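When I moved to Pudcombe in August, I knew the grammar of English but not its small talk. My neighbor Teresa Moynihan said, "We must have tea sometime," and I took out my calendar. She laughed, but she gave me a day.
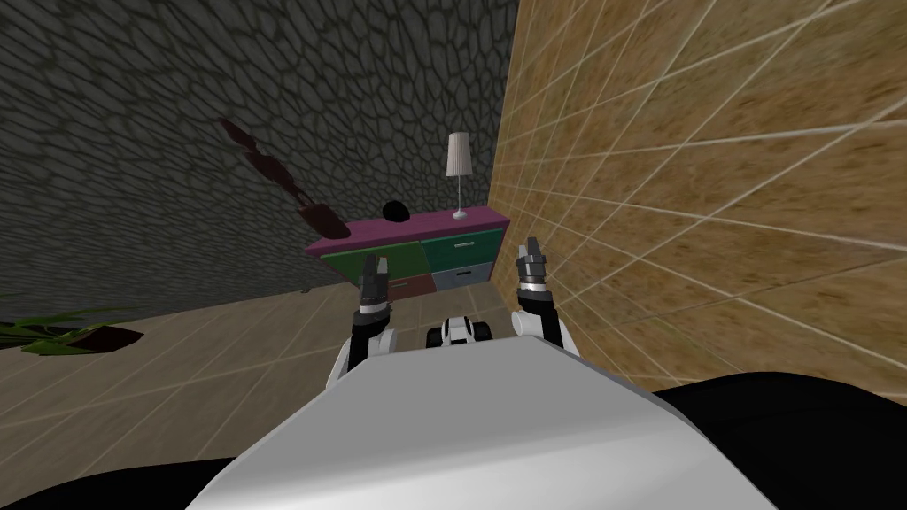
Two arms, a tan wall.

In my first language an invitation has an hour in it, or it is not an invitation. For a long time I thought the English way was a little false. Now I think it is a kind of greeting, and I answer it the same way.

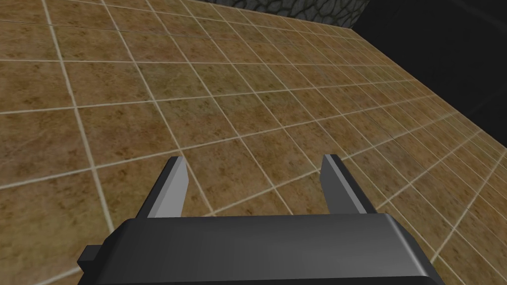 Small talk also has its rules about subjects. The weather is safe, and so is the house. One can speak for ten minutes about a floor — brown square tiles with pale grout, for example, and whether such a speckled color hides the dirt — and both people go home content. I used to find this a waste of time. Last week I started such a talk myself, with Gráinne Ó Dálaigh at the bus stop, and we missed the 4 o'clock bus.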